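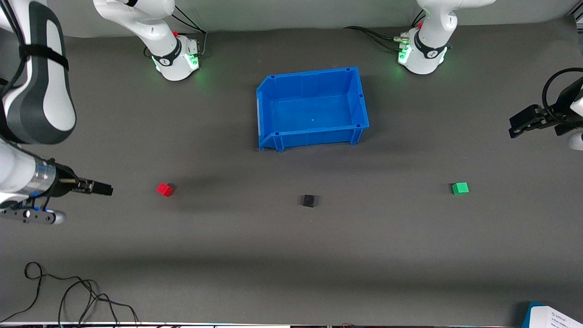 Photo: Amirul Ginting

Two arms, one bin: planner keeps making one arm wait for the other (and sometimes just gives up)

Asked by Amirul Ginting, Aug 17, 2019
Tags: motion-planning, dual-arm, collision-checking, scheduling

Hi all, I've been chewing on this since July and I'm out of ideas, so please be gentle.

The job is cubes into the blue bin. Red, black and green on the table, bin in the middle behind them, an arm on each side. I'm planning with Millov and my task layer is a pretty dumb Python script that hands out picks. Red goes to the right arm (that's the one on the left in the photo, I name them from the robot's side, sorry), green goes to the left arm, and black goes to whichever arm is free first.

Each arm on its own is great. The trouble starts when I let them both run. I see two things:

1. With both arms in one planning group, the planner finds a path for the pick and then times out on the place, nearly every time. I raised the sampling limit from 1,000 to 2,000 iterations and it just takes longer to fail.

2. With separate groups, each arm plans fine but treats the other one as a frozen obstacle wherever it was when planning started. So either I lock everything and they take turns, or I don't lock and the collision monitor stops both of them over the bin.

Log from the combined group:

plan_place: start state valid
plan_place: goal state in collision (right_finger_link, bin_wall_front)
plan_place: sampling alternate goals
plan_place: timeout

I'm guessing I need real dual-arm planning with time in it, but is there something simpler for three cubes and a bin? I really don't want to write a scheduler!

Padding on everything is whatever Millov ships with. The bin is a mesh I got by exporting the CAD and running convex hull on it.

Answer 1 (accepted)

Your log is telling you the first problem has very little to do with having two arms. "Goal state in collision" with bin_wall_front, and you made the bin a convex hull. A convex hull of an open box is a solid box! Your planner thinks you want to push the fingers through a block of plastic. If your single-arm runs work, I'd bet you're releasing a bit higher in that script, above the top of the hull, so go check whether the drop height is the same in both.

Build the bin out of primitives: a floor and four walls, five thin boxes. Your front wall looks lower than the rest and it slopes, so tilt that one or just make it a bit thick and move on. I did this on our Platbridge cell and planning time on the place went from "go get coffee" to something I stopped noticing.

For the second problem, no, you don't need time in the planner. Do this:

- Keep separate planning groups.
- Make one lock, and make it cover the space over the bin only. A box volume, bin footprint plus a hand's width, going up as high as your lift pose.
- An arm can pick without the lock. It has to hold the lock to enter the volume, and it lets go once it's back at a retreat pose on its own side.
- While an arm doesn't hold the lock, add that volume to its scene as an obstacle, so it can't cut the corner.

You also want a line down the middle of the table that neither arm crosses without asking. The black cube is your problem child there, it sits close enough to the middle that either arm reaching for it could be in the other's way. I'd give it to one arm permanently and see if you even miss the flexibility.

Mhairi Aitken

Comment from Amirul Ginting: It was the hull. I feel so silly. Swapped in five boxes and the place goal is valid now, and yes, my single-arm script had a higher release point that I'd forgotten about. Doing the lock next. Should the retreat pose be a joint goal or a Cartesian one?

Comment from Mhairi Aitken: Joint goal. You want it boring and the same every time. Keep the lift out of the bin Cartesian though, straight up, then the joint move.

Answer 2

Just use Kinoshita, it does dual arm out of the box.

kivard_user

Comment from Amirul Ginting: I looked at it, doesn't it need its own controller driver? I'd have to redo all my trajectory execution.

Answer 3

Agree with the lock idea, only adding something that bit me. Check what happens to your lock when a trajectory gets aborted. Mine was released in the "done" callback, and abort never called "done", so after a stop the other arm sat waiting until I restarted the whole node. Took me more than 2 evenings to find because I kept staring at the planner.

But don't simply release it on abort either! The arm may have stopped right inside the volume. What I do now is compare the current joint state against the locked box, and if any link is inside, the lock stays held and the only thing the task layer may send is the lift and retreat. Slow speed for that one.

And if your wrist cameras are in the robot model, look at whether the mount and cables are too. My collision model ended at the flange for an embarrassingly long time, and the mount sticks out further than you'd think when the wrist rolls. I put one fat box around the mount and camera and left the cables out, with some extra padding on that link.

Comment from Amirul Ginting: The camera mount isn't in my model at all. Adding it now, thanks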